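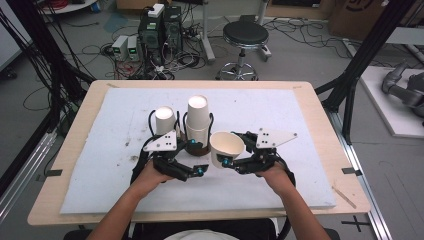 *Paper cups, one of them tipped on its side.*

# How a Paper Cup Holds Water

Text: Krisztina Bozsik. Last checked 12/27/23.

Paper and water do not usually get along. A sheet of notebook paper left in a puddle turns soft, then falls apart when it is lifted. A paper cup can hold a cold drink through a whole lunch and stay stiff. The difference comes from three parts of the design: the kind of paper, the layer on the paper, and the way the pieces are joined.

Words in **bold** are explained again in the word list at the end.

## What paper is made of

Paper is a mat of very small threads called **fibers**. Most of them come from wood. At a pulp mill the wood is broken down until the fibers separate, and they are mixed with a large amount of water. The mixture is called **pulp**. It looks like thin oatmeal.

The pulp is spread over a moving screen. Water drains through the screen and the fibers stay on top, lying across each other in many directions. Rollers press out more water, and heated rollers dry what is left. As the mat dries, the fibers bond to each other where they cross.

Water can undo those bonds. It moves into the small gaps between fibers and into the fibers themselves, which swell and slide apart. Paper used for cups is treated with substances that slow this down. The treatment is called **sizing**. Sizing gives the paper more time, but it does not make a finished cup waterproof.

Cup paper is also thicker than writing paper. Thick, stiff paper of this kind is called **paperboard**. Cereal boxes are made from paperboard too, although cereal boxes often contain recycled fibers and many cups are made from new ones.

## The layer that stops the water

Many paper cups have a thin coating on the inside. A common one is **polyethylene**, a plastic also found in milk jugs and sandwich bags. It is melted and spread over the paperboard while the paperboard is still in a big roll, before any cup exists. When it cools it sticks to the surface as a smooth film.

The film has two jobs. First, it keeps the drink away from the fibers. Second, it acts as a glue. Polyethylene softens when heated and hardens again when it cools, so two coated surfaces can be pressed together while warm and will stay joined.

Cups for cold drinks are often coated on both sides. A cold drink cools the air next to the cup, and water from the air collects on the outside wall as small drops. This is **condensation**. Without an outer coating, the drops could soften the cup from the outside in. Cups for hot drinks do not have this problem and are often coated on the inside only.

Other coatings are used as well. Older cups were often dipped in wax. Wax keeps cold water out well but melts in hot drinks. Some newer cups use a plastic made from plants, and some use a coating that goes on as a liquid and dries.

## Why the wall is slanted

Few paper cups are straight tubes. Most are wider at the top than at the bottom. A shape that gets steadily narrower is said to **taper**.

Taper allows cups to **nest**, or fit inside each other. A stack of 40 nested cups takes up far less shelf space than the same cups standing side by side. It also helps during manufacturing, when each cup has to slide off the metal form it was shaped on. A tapered cup comes loose after a very short push. A straight one would rub against the form the whole way.

The flat piece used for the wall is not a rectangle. Rolling a rectangle makes a straight tube. To make a tapered wall, the piece must be cut in a curved shape like a slice of a wide ring. The shorter curve becomes the bottom of the cup and the longer curve becomes the top. This flat piece is called a **blank**.

Readers who have a used, rinsed cup can check the shape. Ask an adult to cut along the side seam and around the bottom. The wall opens into a fan.

## Making a cup, step by step

The steps below are in the order used by the cup machine at Dustenier, a small paper goods plant. Other plants may arrange them differently.

1. **Printing.** If the cup will have a pattern, it is printed while the paperboard is flat. Printing on a curved wall is slower and harder to line up.
2. **Cutting.** A sharp metal shape called a die presses down and cuts out the blanks. They are arranged closely to reduce scrap.
3. **Wrapping.** A blank is wrapped around a metal form called a **mandrel**. One straight edge overlaps the other.
4. **Side sealing.** The overlapping edges are heated until the coating softens, then clamped. The joined strip is the side seam.
5. **Adding the base.** A round piece is punched from a second roll of paperboard. Its edge is bent to make a short skirt, and it is set inside the narrow end of the wall.
6. **Bottom sealing.** The lower edge of the wall is heated and folded inward over the skirt. A ridged wheel presses the layers together.
7. **Rim rolling.** The top edge is curled outward into a small tube.

The cup is then checked for leaks and stacked.

Step 6 is the one most likely to go wrong. The bottom joint runs all the way around the cup, and it has several layers of paperboard pressed into a narrow space. A small gap anywhere in the ring can let water out. At Dustenier the machine operator takes sample cups from the line during each shift, fills them with colored water, and stands them on white paper. A colored ring on the paper means a leak.

## Why the base is set in

The flat part of the base usually sits a little higher than the bottom edge of the wall. When the cup stands on a table, it rests on the rim of folded paperboard and the flat part does not touch the table.

There are good reasons for this. The folded rim is several layers thick, so it is the strongest part of the lower cup. It also gives steady contact with the table. A flat paper disc may bulge slightly when the cup is full, and a cup resting on a bulge would rock. The space under the disc leaves room for the bulge.

The rim around the base is easiest to see when a cup is turned over – the wall then tapers away underneath it, and the base looks like a shallow tray.

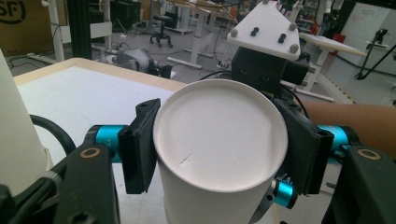 ## What the rolled rim does

The rim at the top is thicker than the wall, but no paper is added to make it. It is the same wall, curled over. A curled edge is much harder to bend than a flat one. The same idea is used in metal buckets and baking pans.

The rim does other work too. It is smooth against the lips, it gives a lid something to grip, and it helps the open end of the cup stay round when someone squeezes the side.

A cup with its rim cut off folds with a light pinch. Filled cups depend on the rim more than empty ones, since a squeezed wall pushes the drink up and over the edge.

## Test: plain paper and coated paper

This test compares how quickly water gets through different sheets. Work on a tray.

You will need:

- 2 squares of plain writing paper
- 2 squares cut from the wall of a clean paper cup
- paper towels
- a spoon of water with food coloring in it
- a clock

Lay the squares on a dry paper towel. Turn one of the cup squares so the inside of the cup faces up, and turn the other so the outside faces up. Place a few drops of colored water in the middle of each square. Keep the drops away from the cut edges.

Lift a corner of each square after 11 minutes and look at the towel underneath. Write down which squares let color through. Then look closely at the cut edges of the cup squares after placing one drop directly on an edge. The cut edge has no coating, and color may creep sideways into the fibers. Moving into small gaps like this is called **wicking**.

Results vary with the cup. If both faces of the cup paper stay dry underneath, it may be coated on both sides.

## After the cup is used

A coated cup is harder to recycle than a newspaper. The fibers are useful, but they have to be separated from the film first. Some mills have equipment for this. They soak the cups, stir them until the fibers float free, and screen out the pieces of coating. Other mills do not accept cups at all. Local rules say which bin to use.

## Word list

**Blank** – a flat piece cut to shape before folding or rolling.

**Condensation** – water from the air collecting on a cold surface.

**Fiber** – a very thin thread; paper is made of many.

**Mandrel** – a form that material is wrapped around.

**Nest** – to fit one inside another.

**Paperboard** – thick, stiff paper.

**Polyethylene** – a plastic that softens with heat.

**Pulp** – fibers mixed with water.

**Sizing** – a treatment that slows the soaking of paper.

**Taper** – to get steadily narrower.

**Wicking** – the movement of a liquid into small gaps.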